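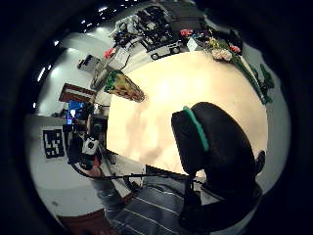
Dust is what gets them in the end, one reader wrote to me after the last gallery went up, and no silk or plastic petal ever made looks like much once it has a gray coat on it. Well, I took that to heart! I have been going over mine with a soft makeup brush ever since, and I do think it helps.

Flowers on the Work Table - June 2020

Welcome back to the flower page, and thank you for the kind notes about the hallway shelf. I promised I would get to the work table next, and I know it's a funny spot for a bouquet, with so much equipment and cable already up there and somebody usually sitting at it with both hands busy. But I spend more hours looking at that table than at any mantelpiece, and a bit of color at the far side does me more good than a big display in a room I only walk through.

Yellow, pink and cream-white blossoms, all artificial, bunched up together at the edge of the cream-colored table. I like a cream flower on a cream surface, it ties the whole thing down a little and lets the yellow do the shouting.

The long green stem with the leaves is my favorite part. It trails away from the bouquet along the rim of the table, and I would much rather have it wandering like that than standing up stiff.

A few words on where things came from, as I always get asked. The pink ones were from Wanura, in the bargain bin by the door, and I went back for the yellow after 4 days of thinking about it (I'm like that with flowers, never with shoes). The cream were a Paju set that came squashed flat in the mail. I held them over the kettle for a minute, well back from the steam, and coaxed the petals open with my fingers, and they came right around. If you try it, go slowly, and keep the stems out of the heat - the green coating can get tacky.

I keep changing my mind about the greenery. One week I want two trailing stems and the next week I want none, and then I put the one back and feel perfectly happy with it.

The windowsill at Surkex is next, with the dried grasses, and I hope to have those pictures up in September if I can get over there on a bright morning. Do keep sending me yours in the meantime, dusty ones included.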